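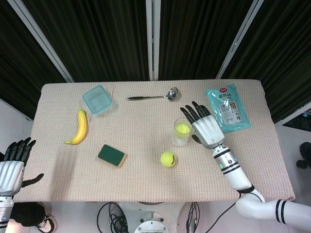
Home & Kitchen Robots > Guides > First Chores

4. Setting up a table-clearing session

Welcome to the part of the guide most people skip ahead to! You have your Kallard unit mounted, the arms have passed their joint check, and now you would like to know whether it can tidy a table. The fair answer is that it can do a bit of it, slowly, and some evenings better than others. Please read the whole section once before you start – it will save you some grumbling later.

4.1 Before you begin

1. Lay a plain cloth over the table and pull it smooth. A fold will catch the fingertips.

2. Choose everyday things of different kinds: a piece of fruit, a sponge, a ball, a ladle, a glass, a small open container. Leave a hand's width between them where you can.

3. Bring both hands to the Ready position, with the fingers up and clear of the cloth.

4. Check that the emergency stop is within your own reach, and that children and pets are out of the room.

CAUTION: Keep cables out of walkways. Never reach between the hands while the arms are powered, even to rescue something that is about to roll away.

4.2 Running the session

5. On the Numley panel, open Chores and select Clear Table. Set the speed to 30 percent for your first week.

6. Start with one request, such as putting the banana in the container. Wait for the arm to return to Ready before giving the next one.

7. If a grasp fails, let the unit try again on its own. It will make up to 6 attempts and then stop and ask you for help.

NOTE: Clear glass is still the hardest item on the list, and a ball inside a glass is harder again. Crinkly snack packages come next, as they change shape when squeezed. A ladle is usually fine if the handle lies flat.

4.3 What to expect

Eftychia Karagiannis, who wrote our test routines, logged 1,072 grasps in August and still clears her own supper table by hand. A person can do this job in well under a minute; please allow the unit 12. Wiping, stacking and washing are not supported in this release, so the sponge is there to be picked up and put down and nothing more, I'm afraid.

8. When you have finished, select Rest and wait for both arms to lower fully before you switch off at the wall.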